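October 28, 2018

Bench notes, bat detector build, board rev with the new preamp.

Swapped the old microphone stage for the Jiter board this morning. The old one hissed badly above 60 kHz and I was tired of filtering it out afterward. Gain is now set by one resistor instead of the trimmer, so it can't drift when the case gets knocked. Supply is two AA cells through the Troltier regulator. It reads 5 volts at the output with everything running and doesn't sag when the recorder writes to the card.

Checked the noise floor with the mic capped. Much cleaner. There is still a thin line at 32 kHz that comes and goes - probably the clock crystal. Moving the ribbon cable to the other side of the board made it weaker. I left it there and taped it down.

Ran the unit on the sill overnight with the trigger set low. It saved 254 files. Most are rain on the gutter and the neighbor's gate. The real passes are all in the first two hours after dark, which fits what the Weltia unit got at the same spot in September.
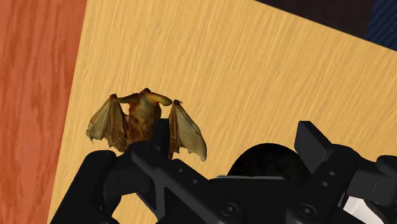
Trigger level needs work. At the current setting a set of keys will start a recording from across the yard. I raised it two steps and tried again with the ultrasonic pest repeller as a test source. It still triggers at 10 meters, and the keys no longer set it off unless they are right under the mic. Good enough for now.

Card space is fine. At this rate it would take nearly 4000 files to fill the small card, and we swap cards long before that.

The Van Hecke case is a tight fit. The mic hole has to be opened up a little and the lip sanded, otherwise there's an echo off the rim that smears the start of each call. Use the step drill, not the hand reamer - the reamer cracked the last lid. Foam goes in after the hole is cut. Don't glue it until the board has been in and out once.

To do:

- second board, same resistor value
- find out if the 32 kHz line follows the crystal or the recorder
- new gasket for the battery door
- label the cards before they go out
- get both units finished by December so they can sit on the shelf over winter with the cells out

Old preamp is in the parts drawer with a tag on it. It still works, just noisy.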